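Re: Falel fingers vs. stock fingers on the white arm
From: Ignacio Jara
To: grippers list
March 2021

Farhad Nazari wrote:

> Before I order a second set of the Falel fingers I would like to know
> three things.
>
> 1. Do they hold a squeeze bottle lying on its side, or do they push it
> away on first contact like the stock ones did for us?
> 2. Which current limit are you using? The Uniyal controller ships with
> 100 in that field and the manual doesn't give a unit.
> 3. Did you reroute the gripper cable? Ours catches on the wrist when
> joint six goes past its midpoint.
>
> Parveen says you ran both sets on the same objects, so a side-by-side
> would help.

Farhad,

Answers in your order.

1. Better than stock, with one condition. I ran 50 grasps per finger set on the bottle, starting pose taken from the same file, plate and bowl left where they were between sets. Stock fingers closed on the bottle in 31 of 50. The Falel set closed on it in 44 of 50. Four of the six misses came from approaching too high, so that the tips landed on the curve of the bottle and rolled it. Lowering the approach by 3 mm got rid of that in a short rerun, but I haven't repeated the full 50 with the new height, so don't quote it yet.

The condition is the plate. If the bottle lies partly on the rim, the long axis is tilted and the two fingers don't meet it at the same time. The controller reads the first contact as a finished grasp and stops closing. I now require the contact signal to hold for 164 ms before the close command ends. With the default setting you will see the arm lift with nothing in it.

2. The field is a percentage of the rated current. 100 is too much for anything soft. I use 35 for the bottle and 12 for the fruit. A peeled banana marks at 15. The strawberries are fine at 12 with either finger set, although the stock pads are wide enough to touch the table before they are around the fruit. Domingo Fuentealba tried position control with no current limit on the fruit and does not recommend it.

3. Yes. The black cable now goes over the wrist module in a loop, long enough for full travel of joint six in both directions. Keep the thin cord separate and let it hang. I first tied the two together and the bundle pulled on the connector at the end of travel - two dropouts in one afternoon, none after I separated them. Leave the connector screws finger tight until you have run the joint through its range once.

On wear: Ehab Benjelloun has put 3000 cycles on one Falel set at Ilau, mostly bowls and pots. He reports polished tips and no play in the hinge. My set has far fewer, so I can't add to that.

Not tested: anything heavy, anything with oil on it, and the handle of the pot. The handle is small and I would expect the stock fingers to be too wide for it, but that is a guess. If you have numbers for thin handles, please post them to the list.

The pose file and the changed controller settings are in the Flullance folder under the finger comparison. Load the settings before the poses, otherwise the controller goes back to the default contact time.

Ignacio

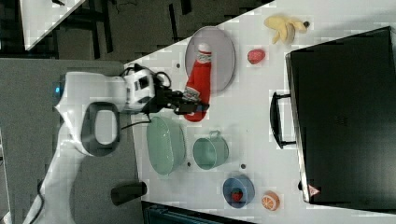

Attachment: gripper at the ketchup bottle, bottle partly on the plate, cable looped over the wrist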